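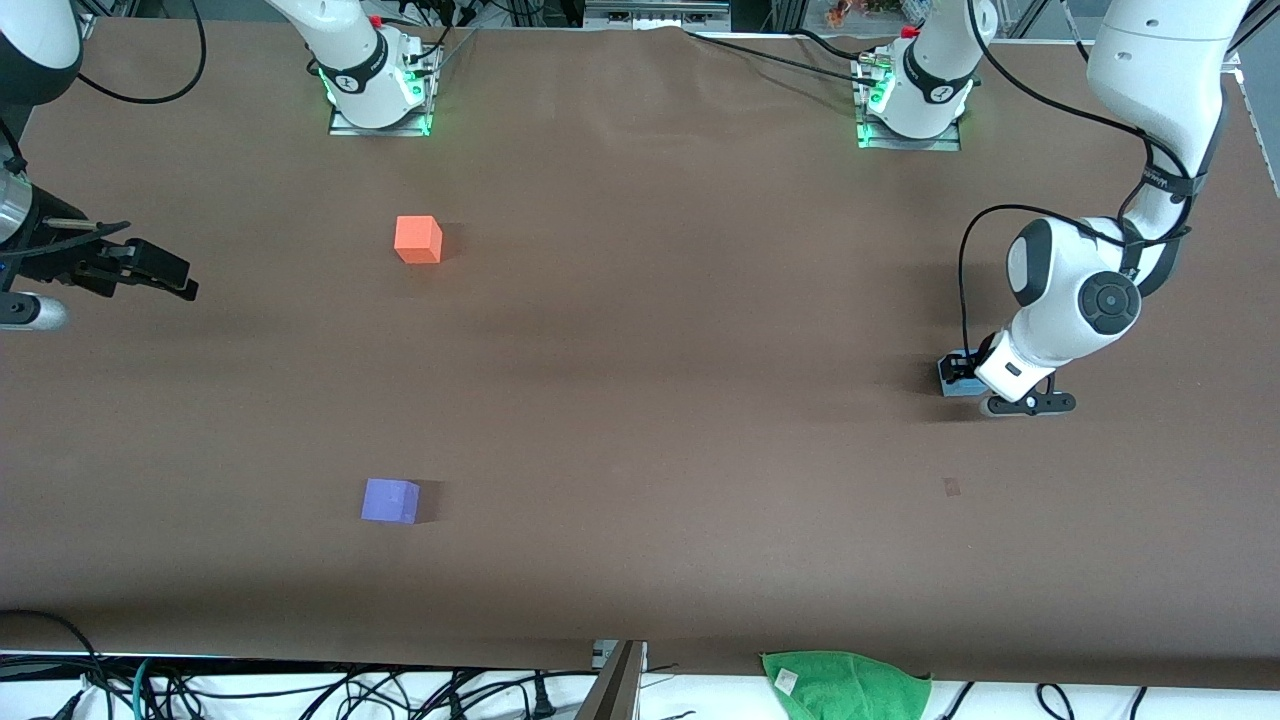

Figure 7. Brown paper laid over a tabletop.

Section 3: Setting Up the Dronow Tabletop Press

Read Section 2 (Parts List) before you begin. If any part is missing or damaged, do not assemble the press. Contact Huvside and give the order number on your packing slip.

You will need the hex key and the open wrench supplied in the parts bag, a spirit level, a clean lint-free cloth, and brown paper. Plain wrapping paper is fine. Do not use waxed or plastic-coated paper.

3.1 Covering the table

1. Clear the table and wipe it down. Let it dry.

2. Roll out the paper across the full width of the table and cut it long enough to reach the far edge. Overlap a second sheet by a hand's width if one is not wide enough.

3. Smooth the paper from the center toward the edges. Small wrinkles near the edges do no harm. Work any wrinkle out of the area where the press will stand.

4. Tape the paper to the underside of the table. Do not tape it on top where the press feet will sit.

Note: Change the paper whenever ink has built up on it. Ink on the table cover finds its way onto the backs of prints.

3.2 Placing the bed

CAUTION: The bed is heavy. Two people should lift it. Keep fingers clear of the lower edge when setting it down.

1. Fit the four rubber feet to the bed. Push each one in until the collar is flush.

2. Lift the bed onto the table with the side marked FRONT facing you. Leave room on both sides for the bed plate to travel, plus space at the right for the crank handle.

3. Place the spirit level across the bed, then along it. Turn the feet to adjust. When the bed is level in both directions, tighten the lock nuts with the open wrench.

4. Press down on each corner in turn. If the bed rocks, loosen the lock nut on the high corner and repeat step 3.

3.3 Fitting the roller and crank

1. Wipe the shipping oil off the roller with the cloth. A little oil left on the shaft ends is correct. There should be none on the roller face.

2. Lower the roller into the side frames. The flat on the shaft goes to the right.

3. Fit the bearing caps and start all the bolts by hand before tightening any of them. Then tighten with the hex key, a little at a time, going from one side to the other.

4. Slide the crank onto the shaft and tighten the set screw against the flat.

5. Turn the crank one full turn each way. It should move smoothly. A tight spot usually means one bearing cap has been pulled down further than the other – back off both and start again from step 3.

CAUTION: Never turn the crank with a hand, sleeve, or loose hair near the roller. Remove the crank when children are in the room.

3.4 Setting the pressure

1. Turn both pressure screws counterclockwise until the roller is clear of the bed plate.

2. Lay the felt blanket on the bed plate, with its front edge under the roller.

3. Turn the left screw clockwise until the roller just touches the felt. Do the same on the right. The two scales should now show the same reading. If they do not, see Section 6.

4. Add half a turn to each side. Use this as the starting point for linoleum and woodblocks.

5. Ink a scrap block and pull a test print on cheap paper. If the print is pale on one side, add an eighth of a turn on that side only. If it is pale all over, add an eighth of a turn on both.

Note: Write down the settings for each thickness of block. The log page at the back of this manual has room for 13 entries.

Note: Do not store the press under pressure. The felt takes a set and will mark later prints. Back off both screws at the end of the day.

3.5 Spare parts

Felt blankets and rubber feet may be ordered from Huvside. Quote part 399 for the felt and part 1464 for the feet, which are sold as a set. Blankets made for the older Pryor press are narrower and should not be used.

Revised 11 December 2021. Text by Teresa Cronin, checked by Shirley Morin.

Continue to Section 4: Inking and Registration.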